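Wisness Mill Open Day: A Towel Works Lets the Public In

The Wisness mill opens its gates to outsiders one day a year, in September, and I have now used mine up. Admission is free. Parking is in a field belonging to someone who clearly regrets it.

I went because I have owned towels all my life and had never given a thought to where they come from. The answer is a long brick building beside a river, with a newer metal building stuck to the back of it like an apology. Visitors are sorted into groups of 17, issued foam earplugs and a sticker, and told not to touch anything that is moving. In the weaving hall this leaves the floor.

The looms are magnificent and very loud. Our guide talked the whole way through, with gestures, and I believe I caught the word "loop" twice. A printed card handed out afterward explained that terry cloth needs two sets of lengthwise threads, one kept tight and one allowed to go slack, and that the slack one makes the loops. I read it in the corridor and felt I'd been on a better tour.

Dyeing was next, and smelled like a swimming pool with ambitions. Then came finishing and the wash room, where the talk turned to lint. Mill people have strong feelings about lint. New towels shed, old towels pick up what the new ones shed, and fabric softener was mentioned in the tone other people keep for termites.
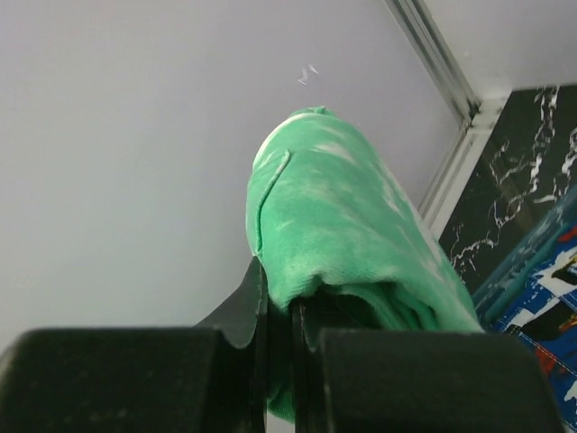
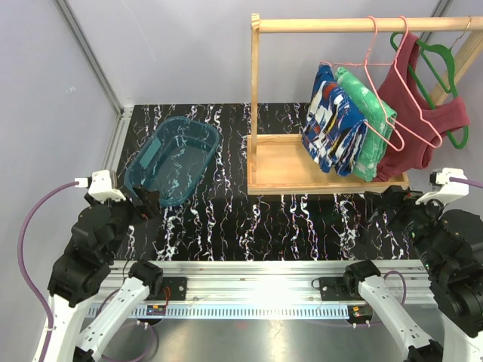
Page last changed: 13th December

Lunch was in the canteen, where a cheese sandwich cost more than a washcloth in the seconds shop. I checked. The coffee came from a machine named Brometora, which had three buttons and one outcome.

Upstairs is a small museum of the Petach company, who ran the place before Wisness did and seem to have thrown nothing away. The order book is the best thing in it. It lies open at a page recording 3,151 bath sheets for a hotel chain called Ntuli, followed a few lines down by 1,463 returned for being the wrong shade of cream. I would have happily read the whole volume, but it was under glass, so I will never learn who paid the freight.

The tour ends in the seconds shop, as all roads there do. I bought 2 hand towels with crooked hems and a bath mat I did not need. Bring cash, wear flat shoes, and get there before eleven if you want a parking spot on the dry side of the field.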